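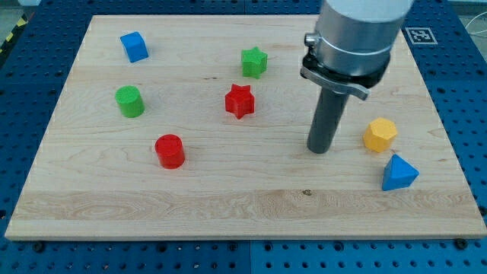 Our project asked a narrow question: does adding more demonstrations of a pushing task make the learned controller better, or does it only make us feel better about it? The course handout assumes the first. I was less sure, and after a term of collecting I still am. The task was to push one named block next to another on a wooden board, using the arm in the Felbridge lab. A rod end effector can only push, so every example has to be a path through or around the other blocks, and a layout like the one with the red star and the yellow hexagon on either side of the rod already offers several sensible ways to go. Two people given the same instruction will often choose different ones. The network gets both and is told both are right.

Collection

We recorded 1,153 demonstrations between November and the end of the project. Hugo Arrieta drove the arm for most of them and I did the rest. Each one has a typed instruction ("push the blue cube to the green star"), the arm positions, and the camera stream. We wrote the instruction before the push for the first batch and after it for the second. Writing it afterward is faster, and the handout from the Ongart group recommends it, but I think it hides failures. If the cube drifts off and ends up near the green cylinder, it is tempting to call that the goal.

We threw out 94 demonstrations. Most had a block leaving the board or a logging gap. A few were removed after Hugo and I disagreed about whether the blocks had ended up "next to" each other, a phrase we should have defined on the first day and did not. Our later rule was that the gap had to be smaller than the width of the cube.

Where the data is thin

The counts look healthy until you sort them. Pushes toward the middle of the board are very common. Pushes along the far edge are rare, and I know why: they are annoying to do, and the person holding the controller gets to pick the next goal. The blue pyramid is also underused. It turned when pushed off center, so we both drifted toward the cylinders and the cube without ever agreeing to. When we finally made the goals random with a script, our pace dropped by more than half. I would trust those slower examples more than all the earlier ones, but there are not many of them.

There is a color problem too. Ours is the only yellow block, so "yellow" and "hexagon" mean the same thing as far as the model can tell. We cannot claim it learned either word. The Jesgate report makes this kind of claim with a similar set, and I do not see how their test supports it.

Results

We trained with the Clulitz package on its default settings and tested on 11 layouts that neither of us had used in collection. The controller finished the task in 9 of them. That sounds good. However, I chose the layouts, I knew by then what the controller was bad at, and I can't rule out that I went easy on it. Both failures involved the pyramid.

We also trained on a random half of the data and tested on the same layouts. It finished the same number, though it failed on different ones. With a test this small that says very little in either direction – but it certainly does not show that the second half of our collecting was worth the hours.

What I would change

Random goals from the start, even if it means fewer examples. Test layouts drawn up by someone outside the pair and kept in a sealed envelope. A second yellow block of a different shape. And a written definition of every relation word before anyone touches the controller.

Hugo thinks I am too hard on the data and that the half-size result would separate with a larger test. He may be right. The logs, the discarded demonstrations and our notes on each one are in the project folder, and anyone who wants to run the larger test on the Felbridge arm should start with the random-goal batch.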